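Wandura 200 Home Cinema Projector

Supplied by Gorberg

Overview

The Wandura 200 is a single-lens digital projector intended for feature films in a darkened room. It replaces the Wandura Standard, which was withdrawn in April. The chassis and lens mount carry over. The light engine, the video board and the remote control are new.

The unit is calibrated at the factory for film material, with sport and game modes available but switched off by default. Owners who mainly watch older pictures, including black and white titles and early widescreen, will find most of the adjustments they need in the Cinema menu.

Picture geometry

The projector holds 5 lens memories. Each stores zoom, focus, horizontal shift and vertical shift. A typical arrangement is one memory for Academy ratio, one for 1.66:1, one for 1.85:1 and one for 2.39:1, with the last left spare for discs that change ratio partway through.

Masking commands are sent through the 12-volt trigger when a memory is recalled. Side masking and top masking can be assigned separately. Electronic keystone correction is provided, but it resamples the image and should be left at zero wherever the projector can be mounted square to the screen.
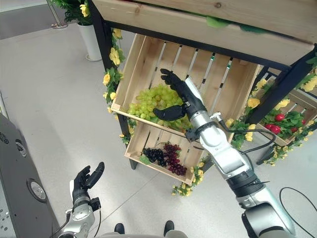
Frame rate handling

Film discs recorded at 24 frames per second are shown without pulldown. Interlaced broadcasts and older DVDs are passed through cadence detection, which can be locked manually if a damaged transfer causes it to drop in and out. Motion interpolation is off by default. A setting of Low will reduce judder in slow pans at the cost of a slight video look.

Silent films transferred at lower speeds are usually padded by the disc with repeated frames. The projector shows these as supplied. It does not attempt to detect or remove them.

Colour and monochrome

Three white points are available under Cinema > Colour Temperature: Daylight, Xenon and Carbon. Xenon is recommended for most colour features. Carbon is warmer and was added at the request of Toshio Kubo, who carried out the evaluation for Gorberg using a Hosoda screen. In monochrome mode the colour channels are tied together so that tinting does not creep into the mid-greys as the light source ages.
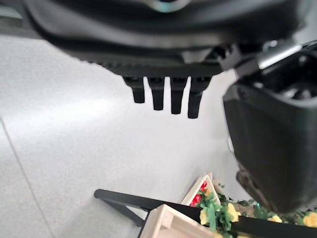

Black level is set by a mechanical iris and a separate gamma table for the lowest part of the signal. The iris can be fixed or automatic. Fixed is preferred for films lit in a low key, as the automatic setting can be seen to move during fades. When adjusting the Shadow control, choose a still with dark objects in it and not only a test pattern. Matte black plastic is a good subject: a curved housing should keep its soft grey highlights, and small parts hanging under it should be told apart from one another. If a picture of that kind closes up into a single dark shape on screen, raise Shadow one step at a time until the separation returns. If the blacks turn grey first, reduce room light before going further.

Noise and ventilation

Air is drawn in at the front and discharged at the left side. Allow 200 mm clear at the exhaust. A hush box may be used if it has ducted extraction. The filter slides out from below and can be changed with the unit on its ceiling bracket.

Specifications

Lens memories: 5
Throw: short and standard lenses
Weight with standard lens: 6 kg
Clearance at exhaust: 200 mm
Trigger outputs: two, 12 volt
Control: infrared, serial, network
Finish: black or white

Accessories

Guven ceiling bracket, fixed
Guven ceiling bracket, adjustable
Replacement filter
Lens cap and tether
Rack tray, part 61

Firmware

Current release dated 31/05/2021. Corrects a fault where the second trigger stayed on after standby. Install from a USB stick with the lens cap off.

Technical enquiries: Shinji Sugawara, Gorberg service desk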